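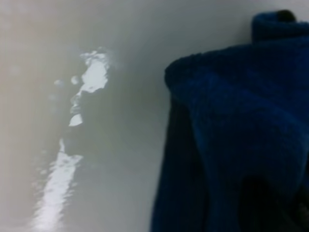 Can you get a peach tree to flower in the middle of an Australian summer? The grower at Wikel nursery says you can, if you keep it in a cold room through spring and bring it out a few weeks before you want the blossom.

I had my doubts, and after a morning at the nursery I still have a few of them.

8 Jul 2020

The tree is the one Vietnamese families call Đào, the pink peach blossom that goes in the front room for Lunar New Year. In Hanoi that falls at the tail end of the cool weather, and the trees more or less cooperate. At Wikel, out past the Elodby turn-off, it falls in the hottest part of the year, when any sensible peach has been in full leaf for months.

"People ring up in January and want a tree in bud," the grower told me. "They think we've got them out the back. I say, you needed to talk to me in winter."

She has been at this for five years. I asked how many of those years had worked and she took her time over the answer.

"Depends what you call working. The first year we had flowers, they were just very late. I had one come out in March. It was beautiful and I couldn't give it away."

The method, as she describes it, goes like this. The trees are grown in pots and drop their leaves in autumn like any other peach. They stay outside through the worst of winter, then go into the cold room before the buds start to swell, and they sit there in the dark at 4 degrees. Then they come out to a shadehouse, get watered, and everyone waits.

I said I'd read that peaches need 1000 hours of chilling, and that she could hardly be getting that outdoors.

"That's for a cold-country variety. These are low chill. If they needed 1000 hours I'd have gone broke. What they need is to be held back, and those are two separate jobs. A lot of what you read online mixes them up."

That is fair, and I had mixed them up. But holding a tree back for that long is no small thing to ask of it, and I wanted to know how many came through. 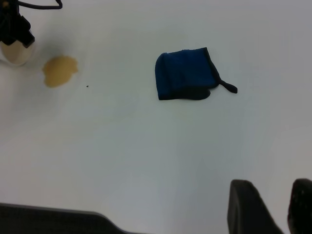
She was less keen on this part. The nursery put 200 pots in the cold room last season. Most came out alive, she said, but alive and in flower are different, and some dropped their buds in the first hot spell. She doesn't keep a tally by tree -- "I keep a diary, and the diary says rude things" -- so I can't tell you what share was sold in bloom. I'd have liked to. When a nursery advertises "blossom for New Year", as the Wikel sign does, the number of trees that manage it seems to me to be the main thing a customer would want to know.

"I don't sell one until it's showing colour," she said when I put that to her. "So the customer's fine. It's me that carries the duds."

And afterwards? A peach that has slept through spring and flowered in summer has had its calendar turned upside down. I asked whether anyone gets a second year out of theirs.

"Plant it in the ground, give it a proper winter, and it'll go back to flowering in August like its cousins. Keep it in the pot in the lounge room and it'll be dead by Easter. I tell everyone that. They nod."

So the tree you buy for New Year will most likely never flower for New Year again unless you own a cold room. She agreed with that straight away. It isn't on the label, though, and I think it should be.

We talked for a while about the shadehouse stage, where most of the losses happen. She drapes the rows with a cloth called Protex on the worst days. It was sold to her as good for frost, hail, birds and heat, and I asked if it did all that.

"It keeps the birds off," she said.

Does it cool the trees? She thought it might, a bit. She had never put a thermometer under it and one beside it, and she laughed when I suggested it, then wrote it on the back of her hand. The hot wind does more damage than the sun in her view, and for that she relies on a row of old lilly pillies along the western fence that were there before the nursery was.

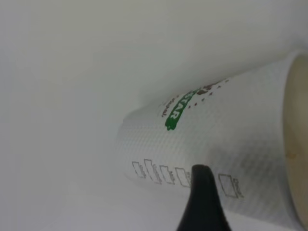 Water is the other trouble. A tree just out of the cold has no leaves and drinks very little, and people see bare twigs in hot weather and drown it. She waters once when it comes out, then leaves it until the top of the mix is dry. The buds fatten first, then show a pink tip, and once the tips are pink the cooler she can keep them the longer they last. Indoors, near an air conditioner, they dry out and fall. A spot with the blinds down and no draught is better.

I asked what she'd say to someone who wanted to try it at home with a spare fridge.

"Take the fruit out of the fridge first. Apples give off gas and it'll wreck your buds. After that, good luck to you. I'd cut branches, not a whole tree. Cut them in late winter when the buds are fat, put them in a bucket inside and you'll have flowers. It'll be the wrong date but you'll have flowers."

She has this year's pots lined up outside now, bare as broomsticks, waiting to go in. The sign by the gate still says blossom for New Year. I've asked her to let me know how many make it, and she has said she'll count them.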